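Section 2. Caring for your Kenier table top

Before you start
Clear the table fully. Keep one green microfiber cloth only for the wood.

1. Wipe dry dust along the grain.
2. Dampen the cloth with water at 40 °C and wring it well.
3. Wipe again, then dry at once — standing water can raise the grain.

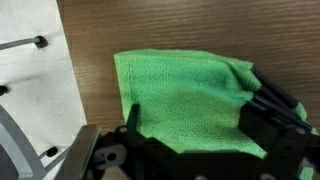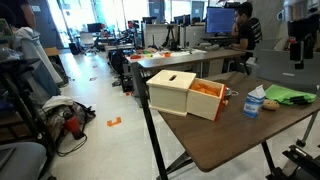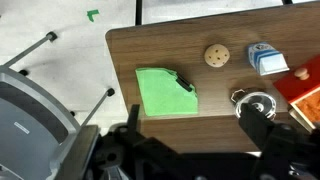
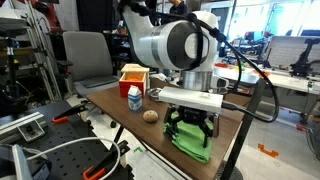 Wooden table top, with green cloth.

Emília Tóth
Technical writer, Skolonby

4. Apply a thin coat of Daher oil. Wait 2 hours before you put anything on the surface.
5. Check the leg screws and tighten by hand.

Note: A new table can look pale after the first oiling. The color becomes deeper with the second coat.

CAUTION: Do not use bleach or scouring powder. Spread oily cloths flat outdoors to dry — a cloth with oil can catch fire by itself.

For spare screws, see page 41.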